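Hi all, the September update on the Tedance neighborhood resilience grant. We ran 16 of the planned 19 workshops, and the rain barrel one filled up by Friday lunchtime (again!). Seed swap is going great.

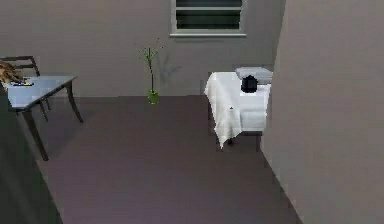
Spending is at $3000 so far, mostly soil tests and compost bins from Drotora - a bit more than I'd penciled in, but the bins are bigger too. Govside still owes us the permit for the Chin Street food forest, so planting slips a month. I'm calling them again this week.

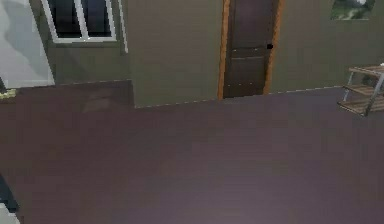

Open floor, with the olive-green wall behind.

Mailing list is up to 339 households. Next report comes after the planting day.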